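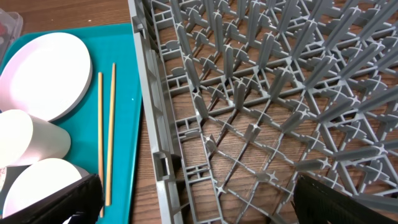
Practical 4: Table clearing with the two-finger gripper

Manipulation module, practical handout
Module lead: Hanneke Hermans
Lab supervision: Boonsong Tanasarn and Orathai Petchrat

Before you come in

Read section 3 of the Terdale lab manual (workspace limits and stop buttons) and bring your group's calibration file from Practical 3. If your file gave a large error last time, see Boonsong before the session starts. He will not have time to redo it with you once the arms are running.

You work in groups of 2, one person driving and one keeping the log. Swap at half time. The session lasts 90 minutes including setting up, and the room is needed by another class straight afterwards.

The task

Your group teaches the arm to clear a small table by demonstration. You drive the arm through the job by hand, the software records the wrist camera and the joint positions, and in Practical 5 we train on what you recorded. The job has two parts:

Part A. Take the tableware from the teal tray and put it in the grey rack. Plates stand upright between the pegs. The cup goes in upside down. Chopsticks are lifted one at a time and laid along the side of the rack.

Part B. Pick up the white bottle, lift it clear of the table, and set it down again upright.

Part A has more steps but Part B is where most groups lost marks last year. The bottle is wide for our gripper and its sides are smooth, so a grip that is slightly off centre lets it turn as it comes up.

Driving notes

Come in with the fingers wide open. Close slowly and stop as soon as both pads touch. The force reading on the side panel should settle before you lift. If it is still climbing, you are squeezing, and a plastic cup will fold.

For a plate lying flat, take it by the rim with one finger above and one below. You will need to tilt the wrist a long way, and the arm may refuse the pose if the base is too close. Back off, rotate the base a little and try again. Do not force it with the override key.

The rack is harder than it looks from where you sit. In the wrist view the pegs overlap when the camera is low, and it is easy to aim for a slot that is one row behind the one you meant. Line up from higher up, then come straight down. If the plate catches on a peg, go up and start the placing again – pushing sideways will shift the rack, and after that the rest of the recording is no use for training.

Chopsticks: approach across the stick, with the fingers either side. Keep the pads just above the tray surface. If you pick up both sticks together, put them back and repeat.
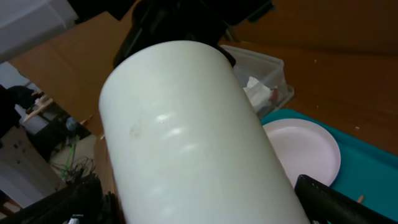
Figure 2. Part B, wrist camera view: the bottle between the fingers.

With the bottle between the fingers, it hides a good part of the table from the wrist camera. Before you close the gripper, note where the tray and the clear container are, and plan a path that does not cross them. The log keeper may call out distances but must not touch the controls.

A tilted bottle is not a failed attempt. Bring it level before you lower it and keep the recording. We want some examples of the arm correcting itself, and Waraporn Jitpraphai's notes from the second lecture explain how these are weighted in training.

Recording

Start each recording with the arm in the home pose and end it there. Name files with group, part and attempt, for example g3_A_07. Each recording is capped at 2000 time steps, so a slow run at Part A may be cut short. Split it at a point where the gripper is empty.

Mark each attempt in the log as clean, corrected or dropped. Keep the dropped ones, in a separate folder. The log sheet has 53 rows, and you are not expected to fill it.

Do not move objects by hand during a recording. Between recordings you should move them – change the angle of the plate, turn the cup, slide the tray a few centimetres. Ten recordings with everything in the same place are worth less to us than five with some variety.

Handing in

Upload the recordings and the log to the Andden server before Practical 5. Add a short note, half a page at most, on:

– which object gave you the most trouble and what you changed
– any attempt where the log and the video disagree
– one thing you would alter in the layout of the table

Questions about uploads go to Sombat Boonchu. Questions about marking go to Hanneke.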